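분류: 회의록 > 그리퍼 비교

그리퍼 비교 시험 정기회의 (급히 정리함, 빠진 거 있으면 댓글로)

일시: 3월 23일 토요일, 오전
참석: 로시오 카마초, 사울리우스 헌트, 헤트세마니 벨트란, 둘세 카리요
원격: 이사벨 티보도 (중간에 두 번 끊김, 안건 3 앞부분 못 들음)
기록: 카리요

1. 지난 회의 확인

- 지난번 숙제 중 Hikura 핑거 모델 파일 교체는 완료. 벨트란이 올림. 충돌 메시는 아직 옛날 거 그대로라 다시 봐야 함.
- Fekine 쪽 드라이버 버전 고정하자는 건, 고정은 했는데 문서에 안 적혀 있음. 헌트가 적기로.
- 카메라 위치 논의는 오늘 안건 4로 넘김.
- 회의록에 그리퍼 이름 섞어 쓰지 말 것. "긴 거" "짧은 거" 이런 식으로 쓰니까 나중에 못 알아봄. 앞으로 제품명으로.

2. 시뮬레이션 분류 과제 현황

벨트란 보고. 시뮬 장면은 저번이랑 같은 구성, 나무 테이블에 칸 세 개짜리 정리함. 작은 물건을 맞는 칸에 넣는 과제. Hikura 핑거로 17회, Serrano 핑거로 17회 돌림. 초기 배치 시드는 양쪽 동일하게 맞춤.

Hikura 쪽은 82퍼센트, 그러니까 14회 성공. Serrano는 그보다 낮음. 다만 Serrano 중 2회는 그리퍼 문제가 아니라 컨트롤러가 목표점 근처에서 떨다가 시간 초과난 거라서 집계에 넣을지 말지 얘기가 길어짐.

카마초: 빼면 안 된다. 컨트롤러도 같이 비교하는 건데 불리한 것만 빼면 표가 의미 없음.
헌트: 빼자는 게 아니라 따로 표시하자는 것. 원인 칸 하나 추가.
티보도: 원인 칸 찬성. 그런데 원인을 누가 판정하나. 돌린 사람이 판정하면 안 됨.
→ 원인 칸 추가. 판정은 돌리지 않은 사람이 로그 보고 함. 이번 건은 카리요가 봄.

물건별로 갈리는 것도 있음. 납작한 물건에서 차이가 큼. 핑거 끝이 테이블에 먼저 닿아버리고 물건은 옆으로 밀려남. 너트는 두 제품 다 생각보다 잘 됨. USB는 놓인 방향 따라 들쭉날쭉, 손목 회전을 충분히 안 하고 내려가는 경우가 있다고.
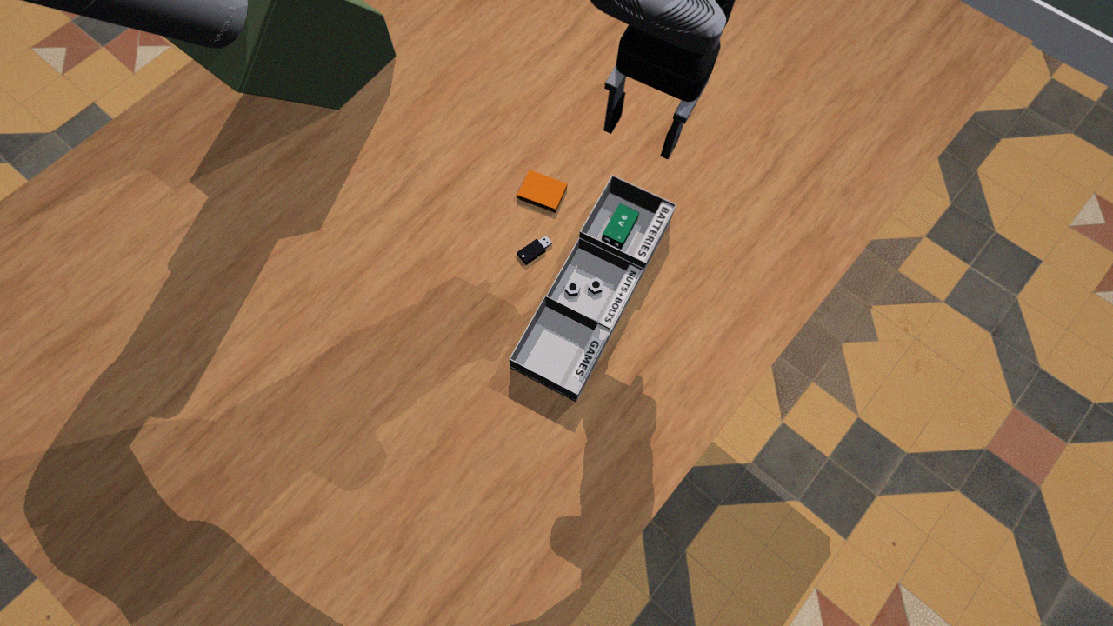 접근 높이 얘기도 나옴. 지금 값은 Hikura 길이 기준으로 잡아둔 거라 Serrano한테 불리한 거 아니냐는 지적 (티보도). 벨트란 말로는 핑거 끝 기준 오프셋을 따로 줬으니 괜찮다는데 설정 파일 열어보니 한쪽만 적용돼 있었음. 회의 중에 발견. 따라서 Serrano 숫자는 일단 보류하고 오프셋 고친 다음 다시 돌림. 표에는 "재시험 예정"이라고만 적기.

칸 벽에 부딪히는 것도 따로 세자는 의견. 물건은 들어갔는데 핑거가 벽을 긁고 나오면 지금은 그냥 성공으로 들어감. 실물에서는 정리함이 밀릴 텐데 시뮬에서는 고정이라 티가 안 남. 고정을 풀자(헌트), 풀면 지난 결과랑 비교가 안 된다(카마초). 결론 못 냄. 일단 접촉 로그만 남겨두고 성공 기준은 그대로.

3. 컨트롤러 비교

헌트 보고. 위치 제어랑 임피던스 제어 두 가지로 같은 궤적 돌려봄. 아직 숫자로 낼 정도는 아님.

- 위치 제어: 접근은 깔끔함. 테이블에 닿는 순간 힘이 확 튐.
- 임피던스: 닿을 때 부드러운데 놓는 위치가 조금씩 밀림. 강성 올리면 나아지는데 그러면 위치 제어랑 뭐가 다르냐는 질문 (카마초).
- 헌트 답: 축마다 다르게 주면 됨. 수직 방향만 낮추고 나머지는 높게. 다음 주에 해보겠음.

떨림 현상은 Fekine 컨트롤러에서만 나옴. Istorholm 컨트롤러로 같은 시드 돌렸을 때는 안 나왔음. 제어 주기 차이인지 필터 설정인지 아직 모름. 티보도가 예전에 비슷한 거 본 적 있다고, 그때는 속도 추정 필터가 원인이었다고 함. 로그 보내달라고 해서 헌트가 회의 끝나고 보내기로. 티보도 연결 끊긴 동안 얘기한 부분은 로그 메일에 같이 적어줄 것.

그리퍼 닫는 명령 타이밍도 문제. 팔이 다 멈추기 전에 닫기 시작함. 대기 시간을 넣으면 해결되긴 하는데 전체 시간이 늘어나서 카마초가 싫어함. 속도가 기준값 아래로 내려가면 닫는 걸로 바꾸자는 쪽으로 기움. 기준값은 헌트가 제안.

4. 카메라

손목 카메라 하나로 갈지 고정 카메라를 같이 쓸지.

카리요: 고정 카메라만 쓰면 팔이 물건을 가림. 특히 정리함 위쪽으로 손이 올 때. 그림자도 문제인데, 지금 조명 설정이면 팔 그림자가 테이블 위로 길게 져서 검은 물건 검출이 흔들림.
벨트란: 그림자는 조명 위치 바꾸면 줄어듦. 근데 실제 시험실도 그림자 지니까 남겨두는 게 맞다고 봄.
카마초: 둘 다 해볼 것. 조명 조건을 변수로 넣고 그리퍼 비교랑은 분리.
→ 그리퍼 비교는 현재 조명으로 고정. 조명 실험은 따로 폴더 만들어서.

손목 카메라는 Serrano에 달면 핑거가 시야를 꽤 먹음. 브라켓 각도 바꾼 버전 도면은 있는데 안 만들어봄. 시뮬에서 먼저 각도만 바꿔서 확인하기로. 티보도가 도면 최신본 어디 있냐고 물어봤는데 아무도 바로 대답 못함. 찾아서 공유 폴더 맨 위에 둘 것.

라벨 읽기 부분. 칸 위치를 좌표로 박아놓은 상태인데 라벨 글자를 읽어서 칸을 찾게 하자는 얘기가 또 나옴. 하면 좋은데 이번 비교랑 상관없음. 10월 이후 안건으로 미룸.

5. 실물 시험 일정

Hikura 실물은 들어와 있음. Serrano는 어댑터 플레이트가 안 맞아서 다시 가공 맡김. 언제 오는지 업체 답 없음. 카마초가 전화하기로. 플레이트 오기 전까지 실물은 Hikura만 먼저, 단 결과 공유는 둘 다 끝난 다음에. 한쪽만 먼저 돌면 다들 그 숫자만 기억한다고 (티보도).

실물용 물건 세트는 시뮬이랑 크기 맞춰서 준비. 배터리는 방전된 걸로 쓰고 단자에 테이프 감을 것. 테이프 때문에 마찰이 달라진다는 얘기가 있어서 시뮬 마찰값도 같이 보기로 햇는데 담당은 안 정함.
비상정지 버튼 위치 옮기는 건 다들 동의. 지금 자리는 팔 뒤쪽이라 손이 안 닿음. 옮기기 전에는 실물 안 돌림.

6. 할 일

- 벨트란: Serrano 오프셋 수정, 재시험. 충돌 메시 교체.
- 헌트: 드라이버 버전 문서화, 떨림 로그 티보도한테 전송, 닫기 기준값 제안, 축별 강성 시험
- 카리요: 실패 원인 판정, 조명 실험 폴더, 브라켓 도면 찾기
- 카마초: 플레이트 업체 전화, 비상정지 버튼
- 티보도: 떨림 로그 검토, 예전 필터 설정 있으면 보내주기

7. 기타

결과 표 양식 통일. 소수점 쓰지 말자는 의견, 횟수가 적어서 의미없음. 퍼센트 옆에 횟수 꼭 같이 적기.
시뮬 서버에 옛날 영상이 너무 많이 쌓임. 용량 거의 다 참. 본인 거 본인이 지울 것, 단 시드 파일은 지우면 안됨.
티보도 마이크 소리 작음. 다음엔 헤드셋으로.

다음 회의는 Serrano 재시험 나오면 잡음. 날짜는 벨트란이 메일로 공지.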